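Broltudum and the promise of a fresh start

I went to the public meeting about the merger after all. I said in May that I wouldn't bother, and then the leaflet came through the door with the word "conversation" printed on it four times and I got annoyed enough to put my coat on.

For those who don't live round here, the plan is to fold Holbridge town council and the two parishes next to it into one new body. The working name is Broltudum, which the leaflet says comes from an old map. I have asked which map. I asked by email and I asked again from the floor, and I was told somebody would get back to me.

The hall was fuller than I expected. The chair, Jean Menzies, kept it in order and let people finish their sentences, so credit where it's due. She is for the merger and didn't hide it. I prefer that to the usual business where the person with the microphone claims to have no view and then gives every awkward question to the person least able to answer it.

The main argument for merging is money. Three sets of offices, three clerks, three insurance policies, three websites (one of which still has the Christmas lights timetable from two winters ago). Put them together and you save. How much? The slide said "significant savings over the period". A man near the front asked what the period was. It's 13 years. I don't know of any council that has kept the same plan for 13 years, or the same members, or come to that the same chairs.

There was one firm number in the whole evening, and it was the consultation. We were told there had been 678 responses and that most were "broadly supportive". I have the form in front of me as I write. The first question asks whether you would like local services to be more joined up. Well, yes. The second asks whether you agree that the council should listen to residents. There is no question asking whether you want your council abolished and a bigger one put in its place. The nearest thing is a box at the end marked "any other comments", and I'd like to know how many of the 678 used it and what they wrote. Those haven't been published. They are being "themed".

The themeing is being done by a consultancy called Skillwood, who also wrote the form and who will, if it goes ahead, be in the running to manage the changeover. I put this to the panel and got a rather hurt reply about professional standards. I'm sure they have them. I would still rather the people counting the votes weren't hoping for work from the winning side.

Then came Seixas. We have been twinned with Seixas for as long as I've lived here, and somebody asked whether the twinning would carry over. You would have thought it was the easiest question of the night. It took ten minutes. One councillor said it would carry on automatically, another said the new body would need to vote on it, and a third said he thought it had lapsed. If they can't say what happens to a road sign and an annual lunch, I do wonder about the allotment leases.
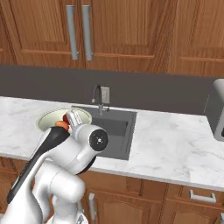 The allotments matter more than anything else on the list, to my mind. Some 500 households between the three places have a plot or are waiting for one, and each council has its own rules on rent, sheds and hens. Under the plan these will be "harmonised". I have been around long enough to know that rents never get harmonised downwards. When I said so there was a bit of laughter, and Mrs Menzies wrote something down, so perhaps it will turn up as a theme.

I don't want to be unfair. The present set-up isn't much to defend. Our own council took the best part of two years to agree on a bus shelter, and the one we got faces the wrong way for the wind. A larger body might have got it done sooner. It might also have decided we didn't need one, as the people doing the deciding would mostly live in the next village and drive.

What I'd like is fairly dull - the full accounts for all three councils side by side, the comments from the form with the names taken off, and a straight yes or no vote with the new name on the paper. None of that strikes me as expensive. We were told a ballot had been "considered" and found to be poor value, though the cost of it wasn't on a slide either.

The next stage is a report, then a meeting about the report. I've put in a request for the comments in the meantime and will post whatever comes back, including nothing.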